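Buscar en el blog
Escribe y pulsa Intro

Lavar menos y lavar en frío

1 de septiembre de 2023

En junio cambiamos de contador y la compañía empezó a mandarme el consumo por horas. Vivo en Dorside, en un piso de 73 metros, y hasta entonces ponía la lavadora casi siempre a sesenta grados, por costumbre de mi madre. El primer recibo detallado subió a 84 euros y me puse a mirar en qué se iba.

Ahora lavo casi todo a treinta. Las sábanas y los paños de cocina siguen a sesenta. La máquina es una Sekau de segunda mano que tarda 90 minutos en el programa corto, así que de corto tiene poco. El detergente lo compro líquido, porque el polvo en frío me dejaba restos en las costuras.

También he dejado de usar suavizante. Las toallas salen más ásperas, pero secan mejor. 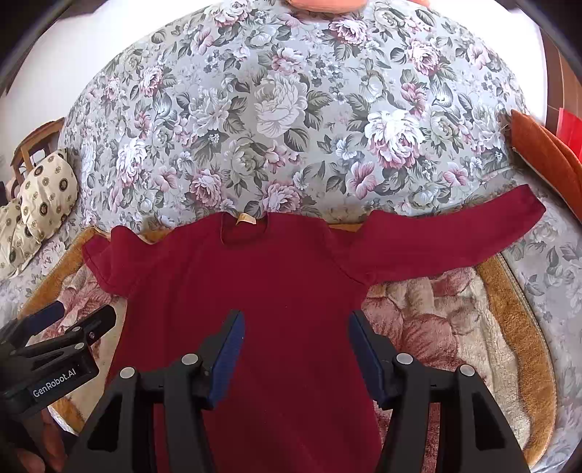
Con el punto voy con más cuidado. Lo lavo del revés, sin centrifugar apenas, y no lo cuelgo nunca. Lo dejo extendido, con las mangas estiradas. En la prenda granate de la foto una manga está bien puesta y la otra sigue doblada junto al hombro, y así se marcan las arrugas. Dale Lapointe, mi vecino, mete los jerséis en la secadora y dice que no pasa nada. Yo le he visto dos que ya no le cierran en la muñeca.

Otro día escribo sobre las manchas de aceite.

Archivado en: Casa y ropa, Ahorro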